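**Massawe checked table cover + Fekia sort box liner set**

Back in stock January 18, 2026. Sold as a set or seperately, see bottom.

We kept getting asked for the cloth by itself so now you can have it by itself. Same cloth as last year. Same weight, same hem, new backing — the old one peeled at the corners if you folded it wet, and we heard about it.

What it's for: a table that gets used as a table and also as the place where everything out of the cupboard ends up. Medicine drawer, snack drawer, the chargers. You spread it all out, sort it, box it, wipe down, eat dinner.
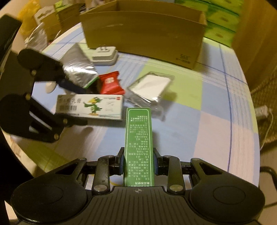
Pattern is small checks, pale and soft, thin dark blue lines between. Washes fine with the whites. Comfort Annan in our sample room sorts her own stuff on it and she likes a light cloth, things don't get lost on it. Pale blue, light green and pink under a white ointment carton, a red snack packet, a clear plastic package, and you still see every one of them. On a dark cloth the black cables vanish. On a busy floral everything vanishes.

Fits tables seating 5 with a decent drop on the long sides. Round tables: get the bigger one, the corners hang but it's ok.

Care
- Machine wash cool, hang dry
- No bleach. Oxygen powder is fine
- Iron on the back side, low
- Ointment or balm stains — dish soap first, then wash. Don't leave it a week

Cardboard is the other half of this. You don't need to buy a box from us. Any carton with four good flaps will do, shoe carton, delivery carton, whatever came last. The Fekia liner drops in and folds over the rim so the flaps stop flopping in your way. Lift it out full, put it on the shelf, fill the next one.

A few things people sort wrong, from the emails we get. Keep medicine in its own printed carton, dont tip the pouches in loose. The dates are on the carton. Adapters go in a bag with thier cable or you'll never match them again. Candy on top, obviously.

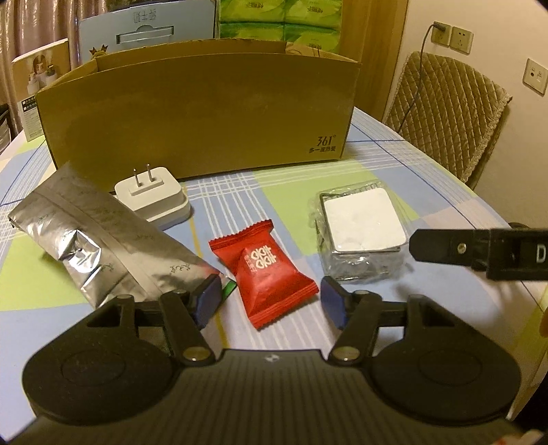 **SIZES & OPTIONS**

Carton laid lengthwise across the table, like the 361° one, leaves you a working strip along the front for the small things. Adapter, wrapped candy, foil pouch. That's how we'd set it up, long side facing you. If your table is narrow turn the box and work from the end.

| Item | Size | Notes |
|---|---|---|
| Massawe cover, standard | 70 in long | wipe-down backing |
| Massawe cover, plain back | 70 in long | softer, no wiping, wash only |
| Fekia liner | one size | folds over rim |
| Set | cover + liner | saves on shipping |

Bigger cover is special order thru Drumano, ask for the Massawe long. Ready in February, not before.

Stock is 200 sets this round. Last run was 2,404 covers and they went faster than we planned for, so if you want two get two. No holds.

Color on screen is a bit off. In daylight the pink is quieter, under a warm bulb the green goes kind of gray. Swatch on request, free, send us an address.

Returns: unwashed, in the sleeve. Liners can't come back once they've had food in them. Cut thread at the hem is normal, a loose seam is not — send a photo and we'll swap it.

Ships flat from Muvevora. Creases drop out after one wash or a night on the table.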